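The Basket Is a Confession: Leena Eskola on Walls, Hooks and the Drawer Everyone Has

July 16, 2020

Leena Eskola has been rearranging other people's workrooms for 15 years, and she would like it known that she has never once been thanked by the person whose stuff it was. "Their boss thanks me," she says. "Their spouse thanks me. They themselves go quiet and then email in a week to ask where the scissors went."

We spoke by phone while she ate lunch. Eskola runs Sorano, a two-person outfit that plans storage for small shops, sewing rooms, school labs and the occasional garage. The other person is Apinya Kongkaew, who does the drawings and, according to Eskola, all of the measuring, "after an incident with a shelf."

Her current crusade is against the drawer. She came up in the trade fitting out a picture framer's called Szabó, where there were drawers to the ceiling and every one of them held the same things: string, a dead pen, a key to something. "A drawer is a promise you'll deal with it later," she says. "You close it and you feel wonderful. It's like going to bed in the middle of an argument."

So she hangs baskets, the kind made of mesh, on whatever will take them. Rails, posts, the side of a cabinet. In April she moved most of her own workroom onto the walls and says she lost only one friendship over it.

What does she like about mesh? "You can see your sins. Small bright things in a white basket, you get the colors through the wire even when you can't tell what they are. Your hand goes to the red one. You don't need a label." She is scathing about labels. A client in Flendesden once labeled the label maker.

The black baskets get the flat and the awkward: boards, sticks, anything that would slide around on a table and get a cup put on it. She likes them up on a side wall, and she isn't proud about hardware. Zip ties are fine. "People want brackets. They want to spend a Saturday on brackets. I say tie it on, live with it for three weeks, and see if you hate it. Usually the ties are still there two years later, and good for them."

I asked about the surface itself, since she has views on that too. She is for a pattern, the leafier the better, which surprised me in a person who owns so much gray. Kongkaew talked her into it. "I held out for plain white. Then Apinya said I'd be looking at this thing all day and did I want it to look like a dentist's. So now there are vines. Little brown flowers! I've stopped fighting."

She is softer on mess than her reputation suggests. A tabletop with a few boxes and a cord on it doesn't trouble her, nor does a clock lying down where it ought to be hanging up. Tape she wants at the front edge, where you can reach it without leaning over anything. She has written this into a client agreement.
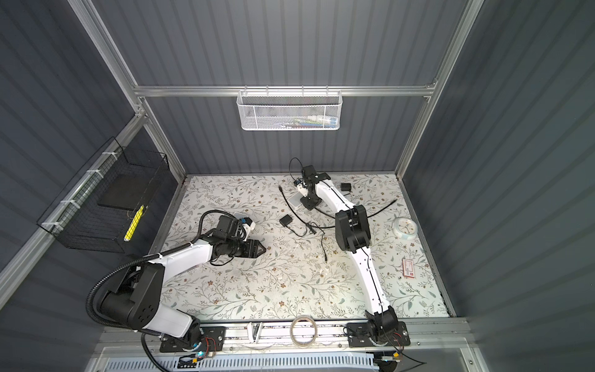 On tape, clocks and other grudges

The tape clause came out of a job for Vemlow, a mail-order button seller with one roll for the whole packing room. It lived on a shelf at the back. "Grown adults were walking the length of the building with a box held shut under one arm," Eskola says. "I moved the tape. That was the whole job. I sent an invoice and felt slightly ill about it."

Clocks are a sorer subject. She thinks a workroom needs one, round, with numbers a tired person can read, and she has yet to meet anybody who will put in the nail. They buy the clock. They set the clock down. "It tells the time perfectly well on its back," she concedes, "if you happen to be standing over it like a surgeon."

Kongkaew joined us for the last few minutes, mainly to correct things. The friend from April is still speaking to them. The shelf was off by an inch, and it was Eskola's inch. And the office does have a drawer, in the desk by the door, second one down.

There was a pause on the line.

"It's got string in it," said Eskola.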